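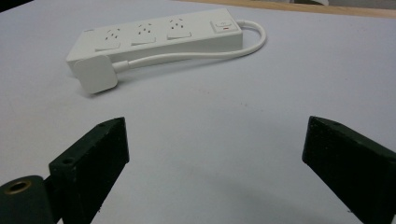 Power strip with one switch and its cord, gripper open, table 8.

Gallery: good practice at the gripper tables
Text by Antigoni Raptis, November 11, 2024

At Nukham we work with hand-held grippers, and the movements we make with them are later used to teach the robot arms. In March we wrote our own house rules, after long discussions with our colleagues at Christodoulou. I collect them on this page together with pictures of the work, so that new people can see what is meant by each rule.

Rule one is about the start position. The fingers must be fully open, and the object must be in view before the hand begins to move. If you start with closed fingers, the recording is marked as void and does not count for the day.

Rule two concerns everything with a cord. Mains objects are never connected during a recording, also when the task is only to push or to turn them. The plug stays on the table, where the person holding the gripper can check it with one look.
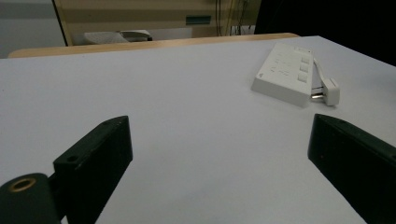
We were asked by the Nuton team if it is allowed to use different models of the same object. Yes, it is, and we even prefer it, but each model gets its own number in the object list. The Bidutine list has 542 entries at the moment. Numbers 101 to 108 are kept for power strips, please do not give them to other things.

Rule three: lift the cord by the plug head and never pull on the cable. A damaged cable is put in the red box and written in the book on the same day.

Corrections to the rules can be sent to me until the end of the month.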